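Sastbridge clinic adds evening hours for shingles shots

Nov 9, 2024 | By Tripathi, Health Desk

The Sastbridge Community Clinic has added evening hours for adults who want the shingles vaccine, after its daytime slots filled up through the end of September. The clinic set aside 500 doses for the season and had 120 left when the new hours were announced.

Shingles is a painful rash caused by the same virus as chickenpox. It usually shows up as a band of blisters on one side of the body or face. In most people the rash clears within a few weeks, but the nerve pain can last for months.

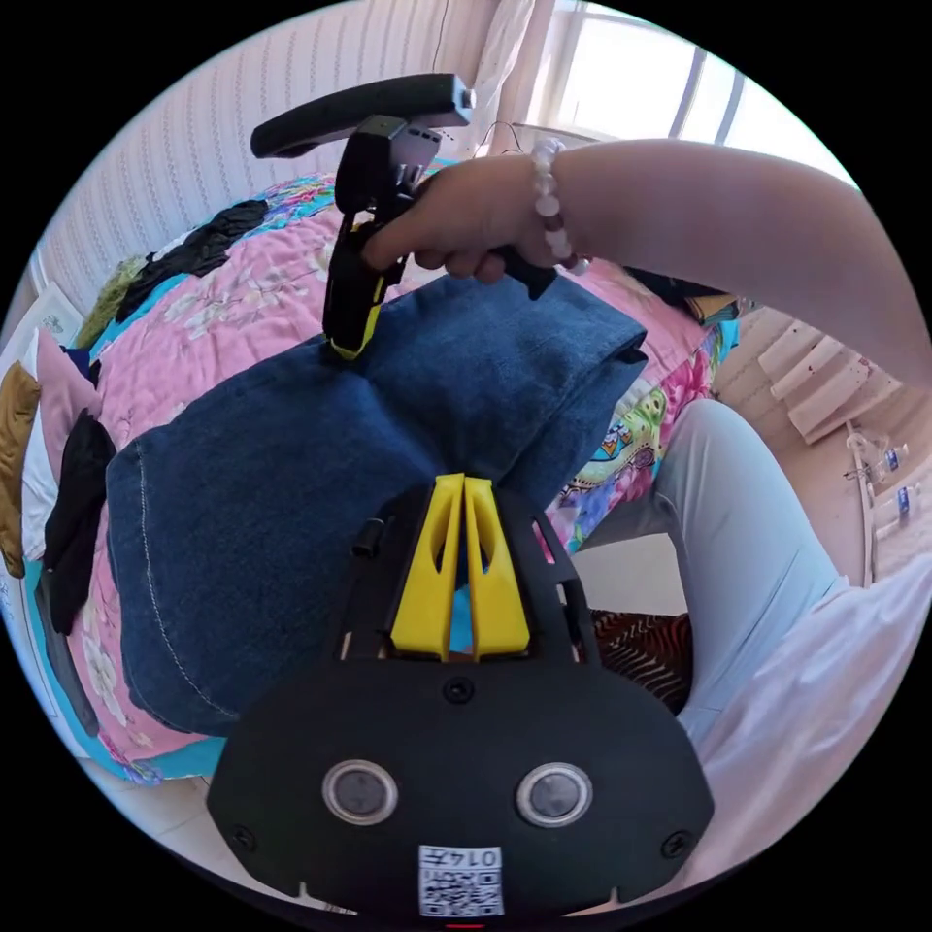 The vaccine is given in two doses, usually two to six months apart. A sore arm, tiredness and a mild fever are common afterward and tend to pass in a few days. Anyone who has shingles now should wait until the rash is gone before getting a shot.

Evening visits are by appointment only, with 36 places a week. Patients can book at the front desk or by phone and should bring an insurance card and a list of current medicines. The branch on Kirasora Avenue is keeping its regular hours.

Sign up for our free weekly health newsletter. You can unsubscribe at any time.

© 2024 Skalus Media | Contact us | Back to top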